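Brasley Household Words
A small word list of everyday British names for things in the kitchen, the bathroom and the cupboard under the stairs 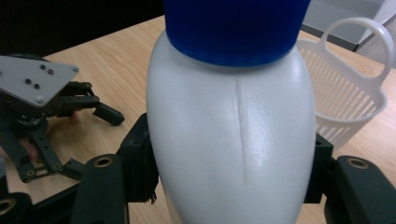

White plastic bottle with a blue screw cap. Entries for it so far: bottle, squash bottle, cleaner bottle, "the blue top".

What's in it

Brasley is a list of 485 words and phrases that people use at home for ordinary objects, each with a plain meaning and the place it was collected. We started it in April with a notebook and a lot of tea, and it has grown far faster than we hoped! There are 26 entries for the end slice of a loaf alone (crust, heel, knobby, nobby, doorstep and so on), and new ones still turn up most weeks.

The current version is 0.3, dated Aug 6, 2021. It adds the Endness words, which Yung-ching Chu gathered by talking to people at bus stops, and they're wonderful. Do look up "mizzle rag".

Files

words.csv – one row per word
places.csv – the 23 towns and villages, with short codes
notes.txt – longer stories that wouldn't fit in a row

Columns in words.csv

word: as the speaker said it, spelt as best we could
thing: the plain name, such as "tea towel" or "remote control"
place: code from places.csv
age: age band of the speaker, or blank
heard: yes if one of us heard it in person, no if it was sent in

How it was collected

We spoke to 273 people. Most were asked to name things in their own kitchens, which works far better than reading from a list (people start telling stories, and the good words are in the stories). Everyone agreed to their words being shared, and we kept no names.

Known gaps

Mersha is thin, with mostly older speakers. Spelling wanders: "nobby" and "knobby" may be the same word, and we've left both in. Adon has plenty of words for weather and hardly any for crockery, so if you grew up there, please write!

Using it

Free for teaching, games, crosswords and research. Please credit Fasil Tufa and Yung-ching Chu, and tell us what you make with it. Corrections go in notes.txt under the heading "Fixes", newest first.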